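March

3.2 Reading habits among weekly churchgoers

We asked members of 36 congregations how often they read books on faith and public life. Of the 300 people who returned the form, 134 had finished at least one such book in the past year. Most had heard of it from a friend at church. Few had seen a review. Older readers tended to prefer histories, while those under forty more often chose memoirs.

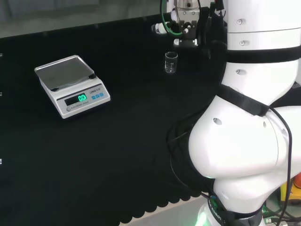

Gladys Inga, lecturer in religion and media

Figure 2. White arm with black bands and cables.

Answers on trust in the press were less even. In Zakwood, readers of church history rated local reporters higher than national ones. In Milleo the two ratings were nearly the same. We left out forms with more than two blank answers, so the trust scores rest on 274 forms. Section 3.3 takes up sermons and study groups.

Related
Study groups and the printed sermon
Church libraries in Milleo
Tài Nông: Faith on local radio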